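**Lisbridge paper room - progress note for Milagros Carrasco**
27/12/2025

Milagros, you asked for something shorter than the last one, which ran to nine pages and included a poem. I've kept the poem out. What follows covers December and the money left over from Wolde.

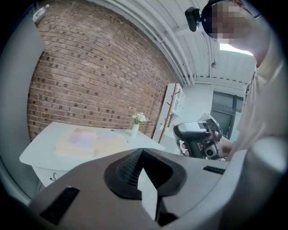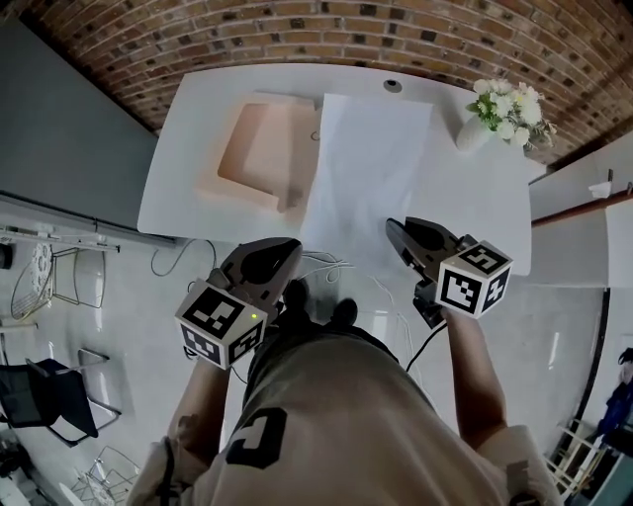 The wrapping and folding sessions now have a proper home, after a fall spent on the landing at Wakside with our elbows in each other's ribs. We moved in with 77 boxes, most of them labeled "misc." The brick wall stays as it is (the landlord was firm, and paint is expensive). The white table is doing all the work so far, and it earns its keep even with a vase of white flowers taking up one end. I was against the flowers. I have been outvoted and now change the water.

**What got done**

- 648 gift sets wrapped and sent to Drera, against a target of 900. The gap is mostly the first week, when we were still hunting for the tape.
- Folding sessions are running twice a week. Attendance is good when there's cake and respectable when there isn't.
- The pastel paper is popular. The pink goes first, then the lavender, and we will be using up the cream until we retire.

**What didn't**

The large white sheets wrinkle if you so much as look at them. We tried storing them flat, then rolled, then flat again with an atlas on top. The atlas helped a little. I'd like to switch to a heavier weight in the new year and have asked two suppliers for samples - one has replied, with a calendar.

The second table has been ordered, canceled, reordered and delivered to Wolde, where I'm told it looks very nice. We expect it back before the next batch starts.

**Money**

We're inside the budget by $100, all of it already promised to the heavier paper. I'll send the receipts separately, including the one that went through the wash.

**Next**

Finish the Drera order, get the table home, and settle who holds the second key. If you can spare an hour in the new year, come and fold something. Please bring your own scissors. We started the month with more than we have now, and I've stopped asking.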